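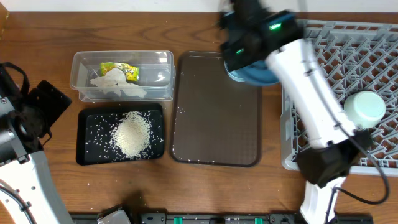 Rice on a tray, a cup in the rack: an afternoon at Yabsira Birhane's table

Yabsira Birhane had the kettle on before I got my coat off, and for the first ten minutes or so she wouldn't let me ask a single question. She wanted to know whether I'd had lunch (I had, sort of), whether the bus still goes the long way through Ganstead, and whether I was the kind of person who washes up as they go or the kind who lets it pile. I said I let it pile. "Well, good," she said, "then you'll be useful to me."

She teaches what she calls table lessons, small classes on clearing, sorting and putting away, and people come from all over town to take them. She started in April of the year she moved here, with a borrowed table and one student. The classes now run out of the back of the old Zilik bakery, and on 26th July she opens a second evening group, which filled up before she had finished writing the notice for the window.

I asked her why anyone would need a lesson in clearing a table. She laughed for quite a while at that.

"My mother would have asked the same thing! In our house you learned it by being shouted at. But think about what is on a table after people have eaten. There's a tray, there's a cup, there's a wrapper, somebody's pencil, a little bit of food that isn't finished. Every one of those things goes to a different place. If you're tired you look at it and it's just one big lump of mess, and you walk away. I've done it myself, many nights."

So the lesson begins with the lump. She sets out the same sort of things each time, a serving tray, a few dishes, a dish rack, something dry to spill and a box to collect the rubbish in, and then she sits down and says nothing, and you have to decide what to pick up first.

"Most people go for the biggest thing," she told me. "They pick up the tray with everything still on it, and then they're standing there with full hands and nowhere to put it down. I like to start with the dishes. Get them into the rack and suddenly you can see your table again."

She is very fond of dish racks, and she has views on them that I couldn't possibly fit in here. The short version is that she prefers plastic to metal, she likes a big one even in a small kitchen, and she believes most people load them backward. 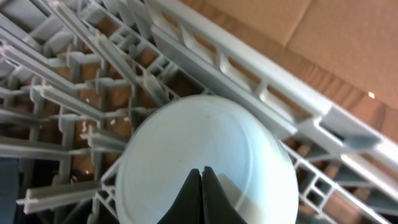
"A plate wants to lean," she said, and got up to show me with a saucer and the side of the bread bin. "You give it something to lean on and you leave it alone. And the big plates go in first, please, because if you put the cups in first you'll be moving them all again in a minute, and that's when you chip one." She has chipped plenty. She keeps the worst of them under her flowerpots.

Her rack at home came from Skulon, the hardware shop on the corner, where she worked for years before any of this. She still talks about the place with real affection. Old Mr. Mok, who ran it then, paid her 300 a week and let her rearrange the kitchen aisle whenever she felt like it, and she felt like it often. When she left, the customers and staff had a collection and handed her an envelope with 1,855 in it, which she put straight into tables and trays. "I cried on the bus," she said. "Then I went and bought trays. That's me all over."

The rice came later. She'd been using dried beans for the spilling part of the class, and she found them too easy.

"A bean you can chase with your finger. Rice, you have to be patient with. You've got your pile in the middle, that's fine, anybody can manage the pile. It's the ones that have wandered off toward the rim that show me how a person works."
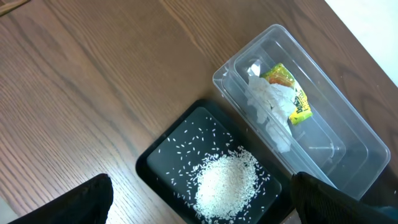
The rice on its black tray, with the clear container alongside.

She insists on a dark tray for this, and she told me about the evening she tried it on a pale one and the whole class was squinting and patting at the surface like people looking for a contact lens. On black you see every grain. She asks people to bring the strays in to the pile first, working from the outside, and only then to lift the tray and tip it from one corner. I had a go at this myself with a cup of her rice and a baking sheet and got a fair amount of it down my sleeve, and she was very nice about it.

"You tipped from the long side," she said. "Everybody tips from the long side. The corner is your spout!"

We had our second pot of tea then, and some of the sesame bread she makes, and the talk went off toward her sister's wedding and the price of flour and whether the bakery roof will last another winter. I did eventually remember what I had come for, and asked if there was one part of the lesson people found harder than the rest.
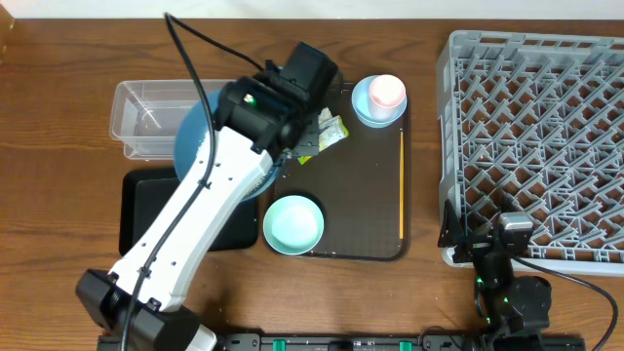
Wrappers, she said, without having to think. People will look after a bowl and forget that the wrapper has to go anywhere at all. It gets left on the serving tray with the crockery, crumpled up, a bit of white and yellow next to somebody's nice cup, and then the tray gets carried off and the wrapper goes with it. "And the pencil!" she added. She'll lay an orange one right along the inside edge of the tray, and she has seen grown adults wash everything else and put the tray away on a shelf with the pencil still in it. Her rule is that whatever isn't a dish comes off before you touch the dishes you've left for last, and the rubbish goes in the one container and stays there until you're done.

The new group will cost 80 for the full run, with bread included, and she's keeping a few places on a waiting list in case anyone drops out. Some of her first students still come along, mostly to talk, she suspects. One of them has taken over the rice.

I asked whether her own kitchen is always tidy, and she leaned over and pulled the curtain back from the shelf under the sink, where I could see several bags of other bags and a colander full of lids. "I'm going to do that one on my holiday," she said, and let the curtain drop, and asked if I'd like to take the rest of the bread home with me. I did.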